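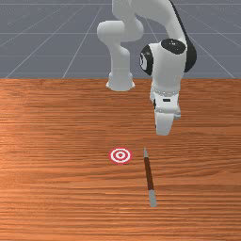 Brazo blanco sobre mesa de madera, render

Foro Zivside > Helicópteros > Mantenimiento y horas de vuelo

rotor_cola
¿Alguien sabe cómo cuentan las horas en Hutsuliak? En su boletín de julio dan 2.136 horas para la flota, con 5 aparatos. Me parece poco para dos bases.

mgarrido
Cuentan de despegue a toma. El rodaje y las pruebas en tierra van aparte.

Stuvex
No es así. En el boletín pone tiempo de motor. Lo firma Larysa Skoryk, página 2.

mgarrido
Lo de la página 2 es el cuadro de inspecciones. Las horas de flota salen del libro de cada aparato, y ahí se apunta vuelo.

rotor_cola
Entonces el que lleva 563 horas, ¿cuándo entra en revisión?

Stuvex
Depende del programa aprobado. Si lo lleva Cekudix, mira también el límite por calendario, que puede vencer antes.

mgarrido
En eso de acuerdo. En lo del tiempo de motor sigo sin verlo.

rotor_cola
Vale, escribo a Hutsuliak y pido el cuadro completo. Si contestan lo subo a este hilo.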